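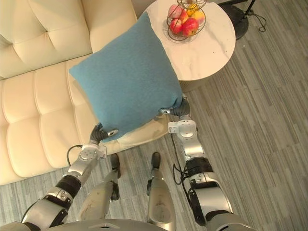 Teal pillow, tufted sofa and marble-topped side table.

Shopping Under One Roof: How Families in Lemden Choose a Home Store
Project report by Tariq Usmani and Laiba Naqvi
2021-07-04

When Laiba and I first sat down to pick a topic for our retail course, we went back and forth for a good long while before settling on the thing our mothers talk about most, the big home store versus the small shop down the street. Lemden has both kinds. Dralico opened out by the ring road and sells bedding, dishes, lamps and furniture all together, while Hashmi has been selling linens and cushions near the market for as long as either of us can remember (my grandmother still buys her towels there!).

We handed out 700 survey forms in June and got 227 of them back, which made us very happy, even if it meant a lot of typing. We asked people where they last bought something for the home, how they got there, and what made them choose that store.

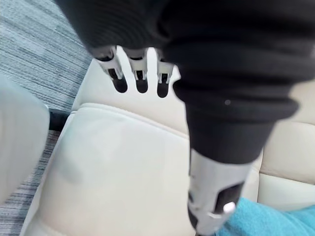 Price came up most often, as we had guessed, but parking was a close second and we hadn't expected that at all. People with small children liked being able to do everything in one trip. Older shoppers told us they would put up with fewer choices at Hashmi if somebody there would help them match a pillowcase to a bedspread, and quite a few wrote lovely long notes about it on the back of the form.

We also compared prices on 13 everyday items, from bath mats to pillow covers. Dralico was cheaper on nine of them and Hashmi on four, mostly the cotton goods.
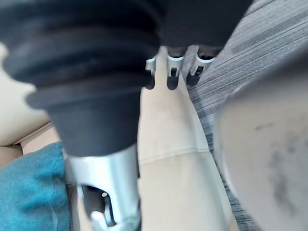

Close view of a black bellows and the silver metal cylinder under it.

If we had more time we would have liked to visit Ekham as well, where the one big store closed and people now drive over to Lemden for their curtains. Laiba has kept all the forms in a box, and she would be glad to share them with next year's class.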